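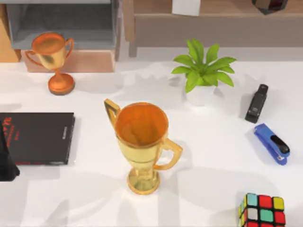

Our tabletop test scene in Niltisel, with the cube in its corner and a trophy hogging the middle.

Fixing grasps that close on thin air

By Natnael Yimer

Last February our simulated Flumumden arm began missing objects that it had picked up all winter. It would travel to a spot a little to one side of the target, close its fingers with great confidence, and report success. Over 1,268 runs it did this 97 times, and the log was cheerful about every one of them.

The culprit was the object mask. Niltisel gives every object an ID number, and our export script saved those numbers as 8-bit values. Anything above 255 wraps back to a low number that some other object already has. The grasp planner then sees two things with one ID, averages their positions, and sends the arm to the gap between them. If you inherited the Pumwood export script, you have this bug too. Congratulations.

Before you start, stop any batch jobs and copy your scene file somewhere safe. I skipped the second part and spent an afternoon placing staplers.

Step 1. Print the list of object IDs at scene load. Look for any number over 255. Respawning objects between runs without resetting the counter is the usual way to get there.

Step 2. Save one close view of the target, with its mask next to it.

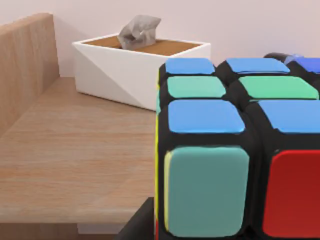

Masks go wrong most visibly at close range, so check them there before trusting the wide view. Paint each ID a flat color and put the result beside the render. The cube should be one color and the background objects should each have their own. Pay attention to where things overlap: with the cube covering the right end of the tissue box, a shared ID paints both as a single lump, and the averaged center slides left toward the box.

Step 3. Change the mask export to 16-bit. In our script that was a single line, written by me.

Step 4. Reset the ID counter whenever the scene reloads. The wider format only delays the wrap – a long enough batch will still find it.

Step 5. Make the success check look at the object's height after the lift. Ours only asked whether the fingers had closed, and fingers close very nicely on nothing.

Rerun the failed seeds first. If 2 or more still miss, look at the Uysal planner's cache, which keeps old masks until you delete the folder by hand.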